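FOR IMMEDIATE RELEASE

26 November 2024

Furnura opens its second bakery and supper room in Skastelmont

Well, we've gone and done it! After more paint charts than I ever want to look at again, I'm very happy to tell you that Furnura is opening a second place, right in the old part of Skastelmont, two doors up from the post office. If you've been to our first bakery in Braloden you'll know what we're about – soup, bread, long tables and a pot of tea that gets topped up until you tell us to stop.

The new place is bigger, so we can finally do something our regulars have been asking for, and that's supper. We'll bake in the mornings as usual, shut for a bit in the afternoon (the bakers do need to sit down), and open again in the evening with a short menu. By short I mean 4 dishes. One of them will always be a soup, one will always be something baked under a crust, and the rest depends on what the growers up the valley have too much of.

I should say a word about the building. It was a seed merchant's for years and then it was a carpet shop, and when we took up the last of the carpet in June we found the old stone floor underneath in far better shape than the one we'd budgeted for. That paid for the second oven. It's a deck oven, it weighs more than my car, and getting it through the side door meant taking the side door off, along with a fair bit of the wall around it. The wall is back now. It's a slightly different colour and I've grown fond of it.

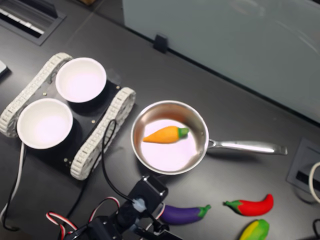 Then there's the bread. We're keeping the seeded loaf and the plain white tin, and the rye is coming over from Braloden too, although it'll be a darker one here as the new oven holds its heat for longer. The new loaf is called the Sepp, after the stream that runs behind the yard. It's a round sourdough with a bit of barley in it, made for tearing up and dunking, and I've eaten far too much of it while we were getting the recipe right. The barley went in cooked, then raw, then cooked again but less, and in the end we toasted it first and everyone in the kitchen went quiet.

We raised part of the money for all this through a bread club, where people paid for their loaves up front and we promised to feed them once we were open. I thought we might get a few dozen kind souls. We sold 3,313 loaves! Every one of those is owed and every one will be baked, so if you're a member please bring your card with you and we'll stamp it at the counter. Cards work in both shops and they don't run out.

A few practical bits. Supper tables seat 6, and you may well be sharing one, which I know isn't for everybody, so there are 2 small tables by the window that you can book. The rest is just turn up. There's a ramp at the yard entrance and plenty of room for prams. Dogs are welcome in the front half. We don't have a drinks licence yet, so bring a bottle if you'd like one and we'll find you a glass.

We're also looking for an evening cook and someone for the early bake. Experience is nice but I'd sooner have a person who likes getting up – write to us at either shop, by hand if you like, and tell us what you cook at home.

Press are very welcome to come and eat. Ring the Braloden shop in the morning, let it ring for a while, and ask for the owner. That's me.

More from Furnura
Braloden shop: winter opening hours
How our bread club works
Soup of the month: leek and pearl barley
Looking after your sourdough starter
Christmas orders now open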